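Fostau

Household wear vocabulary and condition records, release 3

Contents

Fostau is a word list with a set of condition records that use it. It covers the surface wear of ordinary domestic furniture: scuffs, chips, stains, swelling, fading, loose edges. The records were written during flat inspections at the start and end of furnished lets. The list was built afterwards, from the words the inspectors had already been using.

The release holds 2000 records and the term file. Each record describes one item of furniture on one visit. Where the same item was inspected twice, the two records share an item key.

Files

records.csv: one row per record, UTF-8, comma separated, header row present
terms.csv: the controlled terms, with a definition and any older terms they replace
pairs.csv: item keys that occur in both a move-in and a move-out record
CHANGES.txt: differences from release 2

Fields in records.csv

record_id: integer, unique, not reused between releases
item_key: text, stable across visits
item_type: one value from the item section of terms.csv
visit: in or out
location: part of the item affected, free text
term: one value from the wear section of terms.csv
severity: integer from 0 to 6
note: free text, may be empty

Severity 0 means the part was inspected and no wear was found. An empty severity means the part was not inspected. These two cases were mixed up in release 1 and any figures taken from it should be recalculated.

Source

Records come from two letting offices, Prustemora and Shaikh. Prustemora used a paper form with tick boxes and a notes line. Shaikh used a spreadsheet with no fixed vocabulary. Both sets were typed up and mapped to the common terms by hand. The original wording is kept in the note field where it says more than the term does. Addresses, tenant names and rent figures were removed before the files were merged.
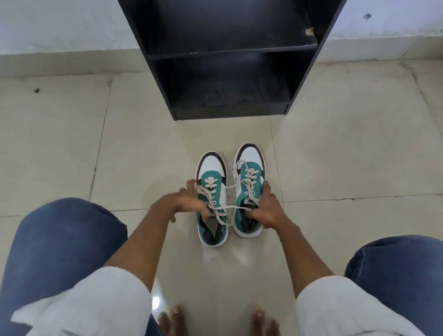

The terms "chip", "scuff" and "rub" overlapped badly in the Shaikh sheets and have been separated. A chip is a small area where the outer surface is missing and the board or core shows. A rub is a dulled area where the surface is thinner but still whole. A scuff is a mark laid on top of the surface, and may or may not clean off. Colour is a useful guide on dark laminated board: the lighter patch near the right side panel of the shoe rack is entered as a chip, location "upper right", while the faint smudges on its bottom panel are left out of the wear terms altogether. Dust and smudges belong to cleaning, and cleaning is outside the scope of this release. Inspectors at Prustemora did record it, under a separate heading that was not typed up.

Mapping rules

One record carries one term. If a part shows two kinds of wear, it has two rows with the same item_key, visit and location.
Swelling takes priority over a loose edge where the edge has lifted over swollen board.
Fading is recorded only against a protected area of the same item.
Terms marked "old" in terms.csv are accepted by the checker but are rewritten on export.

Checking

The checker is called Prisora and is kept in the tools folder. It reads records.csv and terms.csv and lists rows with an unknown term, a severity out of range or a repeated record_id. It does not read the note field. A full run takes roughly 20 seconds on an office laptop.

Known problems

Severity was judged by eye and the two offices did not agree on the middle of the scale. Comparisons within one office are safer than comparisons between them.
Wardrobes are over-represented in the Prustemora part.
Some Shaikh rows give the location as "side" with no left or right. They have been left as found.
Glass and metal items share a single term for scratches. A split is planned for the next release.

Changes since release 2

Added "edge lift" and retired "peeling". Corrected item keys for bed frames that had been moved between rooms. Removed duplicate rows created by the December merge.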